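Khaemba paper bag set, data card

Maintainer: Hwa-young Seok

This set collects examples for learning to grasp small objects on brown paper. It has 1427 episodes. Paper is difficult for our policy, as it moves together with the object and its edges tear. We did not clean these cases out.

Views

The top view comes from a fixed camera. The arm can hide a part of the paper, and in such moments the orange object may be the only one you can find.
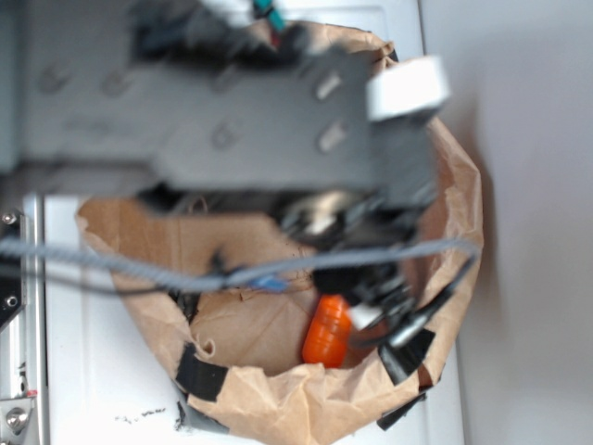 Sneha Chaturvedi asked if episodes with a strongly hidden target should be a separate split. For now they stay in train, with the flag "occluded" set to 1.

The wrist view shows both fingers and the lit pads on them. The pads can be very bright, so please do not normalize the exposure by the brightest pixels.

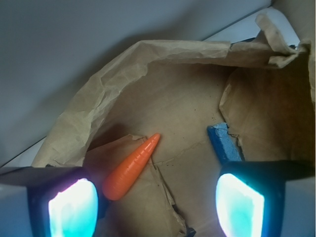

Objects

The toy carrot and the blue sponge are labeled in every episode where they are used. Their start position is written in the metadata before the arm moves. Torn flaps of the paper have no label. 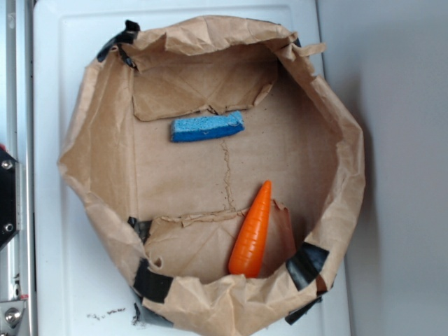
Known problems

- In 7 episodes the wrist stream starts late.
- Depth is missing for the October part.
- Tape on the rim is sometimes segmented as a gripper finger.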